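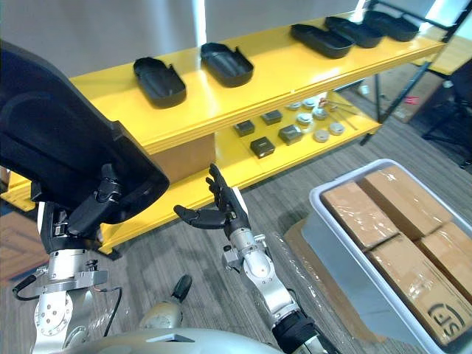 The Karska

The man at Plerstead Motors said the Karska had one careful owner. I asked to meet this owner. He said the owner was away.

"It says 2,847 miles," I said.

"Lovely, isn't it?"

The driver's seat had a dip in it you could have kept fish in. The rubber on the brake pedal was worn down to metal. I pointed at the pedal and he looked at it with real interest, like a man being shown a foreign coin.

"Heavy feet," he said.

He wanted 2,000 for it. I opened the glove box and found a parking permit for Flanska, 300 miles off by the coast road.

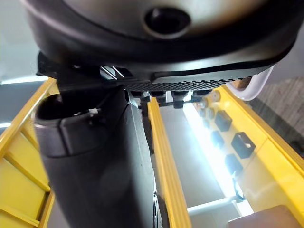
"So it went to Flanska," I said. "And back."

"Might have gone on a truck."

"And the four others?" There were older permits under the first, one for each year, gone brown at the corners.

He took them from me and put them in his jacket. Then he knocked 400 off the price, and I hadn't even asked. That bothered me more than the pedal did. My last car, a Dijkstra, came from an honest man, or one who at least argued.

"Start it," I said.

It started. He seemed as surprised as I was. We stood and listened to it, a steady, low sound with a tick somewhere behind. 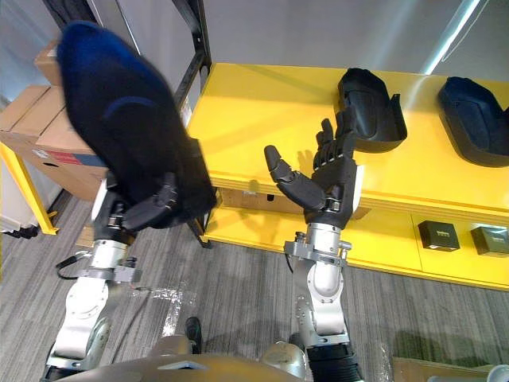 "What's the tick?"

"Clock," he said.

I leaned in through the window. The clock on the dash said ten past four. It was Wednesday morning, not yet nine, and the hands weren't moving.

"I'll drive it to the bridge," I said. "You're coming with me."

He looked at the passenger seat for a while, then went to find his coat.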